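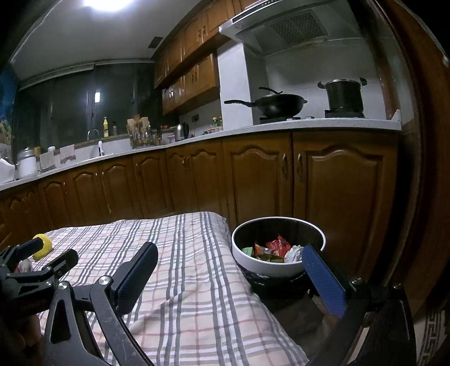 Kitchen table, plaid cloth, right gripper near the bowl and left gripper on the yellow thing.

Home | Notebook | Code | Datasets | About

Filed under: Perception / Handheld capture / Work log

August 14, 2026

Big day for the pose tracker. I'm writing it up tonight while I still remember which branch is which.

Where we left off: the two-hand alignment in Konatano was drifting. Each gripper gets its own trajectory from its own camera, and then we solve for one shared frame so the policy knows where the left hand is relative to the right. In the short table clips this was fine. In anything longer the hands slid apart, so that by the end of a clip the solver had them passing through each other. Training on that is worse than having no relative pose at all (we tried in May, see the sad page with the coffee ring).

I had been blaming the time sync. Spent the whole morning on it, wrote a nice little plot of clock offset, and the offset is flat as a board. So it's not sync. Leaving the plot script in tools/ anyway, it's useful.

The real problem is what the tracker picks for landmarks. I dumped the feature map for the kitchen clip and colored every point by how long it survived. Two things jumped out right away:

1. The checked tablecloth is a trap. Lots of strong corners, all of them looking like each other, and the cloth has folds. The matcher hops one square over and is perfectly happy about it. Once it hops, the whole map gets dragged along.

2. The big dark window. There's a bright rectangle on the glass, very high contrast, and the tracker loves it. I'm treating it as a reflection. A reflection moves with its own geometry when the camera moves, so it's a landmark that lies to you in a smooth and believable way. Those are the worst kind, no outlier test catches them at first.

Meanwhile the cabinets are just sitting there being rigid! Arched panel doors, small knobs, the edge of the range hood. All great features, all far enough back to hold rotation steady, and we were throwing most of them out because the score only looked at corner strength.

So, changes on branch redent-score:

- Landmark score now includes a uniqueness term. Compare the descriptor against its neighbors in the same keyframe, and if it has close twins nearby, push it down. Cloth points drop like a stone.
- Landmarks have to agree with a static-world fit across a longer window before they get promoted to the permanent map. Window is now 70 keyframes. Slower to warm up, much calmer after.
- Gripper mask is now made from the hand model and the measured jaw opening. The old mask was a fixed shape and left part of the blue finger pad uncovered whenever the jaws opened wide. Points on the pad move with the camera, so they look infinitely far away to the solver. Ouch.
- Cap on features per image cell so one busy patch can't outvote the rest of the room. Cap is 400 over the whole image, split evenly.

First run with only the uniqueness term: better but still drifting. With the term plus the new mask: noticeably better. With all four: the hands stay together for the full clip and the left gripper comes back to the table at the same height it started. I ran it again with a different random seed because I didn't believe it. Same result. I may have done a lap of the lab.

Reran the 7 clips that had been marked unusable for relative pose. All of them solve now. One still has a wobble partway through where the camera gets very close to the cabinets and there's almost nothing but plain wood in view. I can live with that, we can gate it on map confidence.

On to perception, which was supposed to be the whole point of today. The Wannasri segmenter does well on the bowl. Dark interior, white rim, it gets a clean ellipse pretty much every time. The contents are another story. It merges the red and orange wrappers into one thing, and the crumpled tissue gets labeled as part of the rim in a bunch of keyframes. For the place-in-bowl task I don't think it matters, since we only need the rim and a free spot above it. For anything that reaches into the bowl it matters a lot.

The black plastic bag under the bowl is interesting. The depth estimate there is noisy, the crinkles go every direction, and the planner was reading the bag as a hole in the table. Quick fix for now: fit the table plane from cloth pixels only and clamp everything under it. A proper fix would be to give the planner the depth variance and let it be careful in those spots. I really want to do it that way.

The yellow object: segmenter says lemon, then ball, then lemon again. I turned off class names for the grasp label and just pass the mask. Works better and the code got shorter.

Speed: full solve used to fit in the night job with room to spare. It's now more than 70 minutes for the whole batch, mostly the twin check, which I wrote in the dumbest possible way. A grid lookup should fix that.

To do next:
- grid lookup for the uniqueness term
- send the Nosberg people the new mask code, they have the same jaws and surely the same bug
- try the reflection rejection on a clip with a mirror
- depth variance into the planner
- merge redent-score once the nightly is green
- rename redent-score to something a person could guess

Nightly is queued with the new settings.

3 comments | 5 shares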